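Bavside Water Users Association
Minutes of the Distribution Working Group
14 Apr 2026, Mahawong Road office, upstairs room

Present: Somkiat Rungrueang (chair), Kittipong Suwannarat (minutes), representatives for the Upper, Middle and Tivach laterals, the ditch rider, the bookkeeper
Apologies: Lower lateral representative

1. Minutes of the March meeting

Accepted with one correction. In item 4 the gate at the Velladura turnout was recorded as closed for the season. It should read closed pending repair of the stem.

2. Matters arising

2.1 The easement letter for the parcel north of the Velladura turnout has been signed and returned. The original is in the office cabinet and a scan is in the shared folder under Easements.

2.2 The Middle lateral representative asked whether the weed screen at the siphon inlet had been rehung. The ditch rider confirmed that it had, using the old hinge pins. New pins are on order. The bar spacing is unchanged.

2.3 The March request for a second key to the Tivach headgate box was granted. The key is signed out to the Tivach representative and entered in the key book.

3. Season opening and flow schedule

The chair tabled the draft schedule. The main canal will be charged in two steps, with the first step held overnight so that the banks between the siphon and the Velladura turnout can be walked before the level is raised. At full charge the main canal will carry 900 liters per second at the headworks flume. The Upper lateral is set at 550 liters per second for the first rotation, with the balance going to the Middle and Tivach laterals in proportion to shares held.

The Tivach representative noted that the lateral cannot take its full proportion until the silt below the second check has been removed. It was agreed that the unused portion will stay in the main canal and go out through the tail spill, and will not be credited against a later rotation. The Middle lateral representative asked that his disagreement with the last point be recorded.

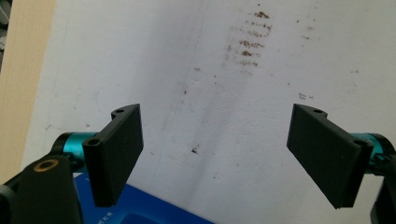 Rotation length stays at 5 days. A proposal to lengthen the rotation for sandy parcels on the Upper lateral was discussed and deferred until the soil survey sheets are available. Changeovers will be made at 6 a.m. Users taking water out of turn will be handled under rule 12 as before.

4. Flow measurement

4.1 The staff gauge at the headworks flume was checked against the surveyed floor of the throat and found to read high. The gauge plate has been lowered and refixed. Readings in the log before the adjustment are to be left as written, with a note in the margin. They are not to be recalculated line by line.

4.2 The rating table posted in the gauge house is an old edition and does not cover submerged flow. Kittipong Suwannarat will print the current table and have it laminated. Until it is posted, submerged readings should be logged as upstream and downstream depths only, with the discharge column left blank.

4.3 The weir at the head of the Middle lateral is leaking under the left wing wall. Bentonite was suggested. The ditch rider would prefer to cut back the bank and pour a short concrete apron — this would need the lateral dry for the cure. Two quotations to be obtained.

5. Lining repairs, Velladura reach

The joint survey is complete. The total length of open joint to be raked out and resealed is 2848 feet, measured along the joints on both side slopes and the floor. The contractor's price is per foot and excludes broken panels. Panels with a full-depth crack will be marked with paint and treated separately after the season.

It was asked whether sealing could go ahead on the side slopes only. The chair's view was that the floor joints account for most of the loss and should be done first if the budget is split. Agreed. Floor joints to be sealed before charging, side slopes above the waterline to follow as weather allows.

6. Assessments

The bookkeeper reported that the first installment notices have gone out. Three were returned undelivered and will be sent again to the addresses held by the county. No change to the rate per share was proposed.

7. Other business

7.1 The culvert marker posts on Mahawong Road have been knocked down again. The ditch rider will reset them farther from the shoulder.

7.2 Burning of ditch banks: permits must be in hand before any burning starts. Copies to the office.

Actions

Somkiat Rungrueang: issue the final flow schedule to all laterals; write to the contractor regarding floor joints.
Kittipong Suwannarat: rating table; margin note in the gauge log.
Ditch rider: quotations for the Middle lateral weir; marker posts; hinge pins.
Tivach representative: arrange silt removal below the second check.
Bookkeeper: returned notices.

Next meeting to be called by the chair once the main canal is at full charge.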